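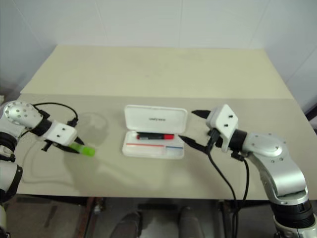 Tidying pens: what a two-arm machine can and can't take off your hands

Filed under: Desk and workshop tips
Updated 2018-08-07

Putting markers back in a hinged case is a fair test of whether a machine is ready for small chores. It takes a grip on a smooth barrel, a turn of the wrist and a shallow tray with raised sides. People do it without looking. Two-arm machines can do it on a clear table, slowly, when the case has been set out for them.

Mircea Iordache at Tisell kept a log of desk-tidying runs through June. Of 1,244 attempts to seat a pen, most failures fell under 2 headings: the pen met the tray wall at an angle, or the case slid when the lid was touched.

Both faults turn up at home too, and the same measures help.

Open the lid fully before loading. A half-open lid falls on the work.

Stand the case on a square of rubber matting. Smooth tabletops let light plastic travel.

Load the back compartment first, then the front, so that the hand never reaches over a pen already seated.

Hold the marker near its middle and lower it level. Held by the cap, it may come apart.

Store fibre-tip markers flat. Upright storage starves one end of ink.

Wipe the tray every 14 days with a damp cloth.

On time, the machine loses. Inès Carré allows 90 seconds per pen when planning a bench run; a child clears the table sooner. Sorting by colour works well under steady light. Loose caps, tangled leads and anything soft should still be done by hand.

See also: Labelling drawers; Removing marker from melamine.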